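Grellia: where the game's got to
Hello again, Gwilym Kneath here with the update I owed you for the Fultex indie grant. 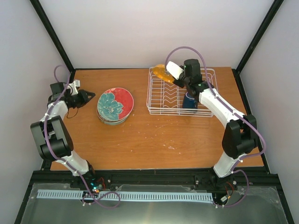
What's done
The co-op mode works! Two people can now get through the whole of Paredes (that's the harbour level, if you've lost track) without the save file eating itself. The demo has had 951 downloads and I got 80 bug reports back, 49 of them fixed so far. Most were the ladders. I hate ladders.

What isn't
Controller support is still a mess on older pads, and the music for the last two levels is late, which is my fault for changing the ending. I've moved those over to the Trisix build so they don't hold up testing.

Money
I've spent 51 per cent of the grant, mostly on art and sound. I'd still like to launch in September, and the next payment would cover the translations.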